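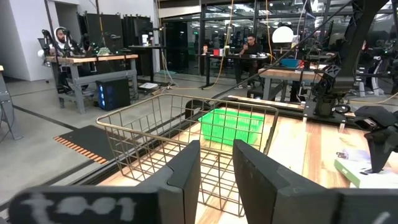 Baskets and Tables: Small Gallery from Our Room in Loltley

12/10/2025, by the Korletey page editor

Search this site Enter keyword Go

In December we put a little order in our shared room in Loltley, on the upper floor of the Clidavov building. The room is 200 square meters, so there is enough place for everybody, but small things get lost in it very easily. Cables, adapters, tape and pens travel from one table to another and do not come back. For this reason we decided to keep things in open baskets. With a closed box I must lift the lid to learn what is inside, and usually I do not lift it, I go and buy a new one.

I made this page for the people who wrote to us after the last newsletter and asked which baskets we use and how they look on the tables. The pictures are few. I would like to add more when the shelves by the door are finished.

Green behind wire

The bright green basket is plastic and has slots in the sides, so air goes through and also dust falls out, and you can wash it under the tap. In front of it is the basket of metal wire with the rectangular rim. I like very much how the two look on the light wood. On the right, near the edge of the table, lies a small white and green box, and farther back, on the bench with the gray metal legs, there is a green potted plant.

About the wire baskets we had a small discussion. Some of us find them too open, and it is true that a pen or a small screw will go through the grid. I put a piece of felt in the bottom of mine and now it is good also for small things. The felt was a leftover from the chair legs. If you cut it yourself, cut it a little bigger than the bottom and press the corners down with your fingers — glue is not necessary.

Orange one, with the red lamp

This small basket has sides with holes in a grid pattern, and for me it is the right size for one kind of thing only. Here the plug of a blue-purple cable is just at the top of it. The red lamp with the round base stands next to it, and the wire basket is to the right of the lamp. 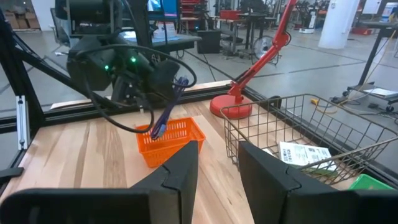
I think a small basket is better for cables than a big one. In a big basket they make one knot, and then you pull one and receive all of them. My rule is 4 cables in one basket, each with a simple tie around the middle, and the plugs on the same side. When a fifth cable comes, one of them must go to another place, or to the drawer for old electronics.

The colors are also useful, if everybody agrees what they mean. We have now orange for cables and green for things that are used every day. For the wire we did not decide yet. There was a proposal to use it for paper and packages, and another to leave it for whatever is on the table in the evening. I prefer the second, because it is what happens anyway.

Where to find them

The plastic baskets are from the Mindura household catalog, where they are sold in sets of 20. This is too many for one home, so maybe share with a neighbor. The wire ones came from a second-hand shop in Loltley and I have not seen the same model again. Please write if you see it — we would take two more.

Contact | Copyright 2025 Korletey | Back to top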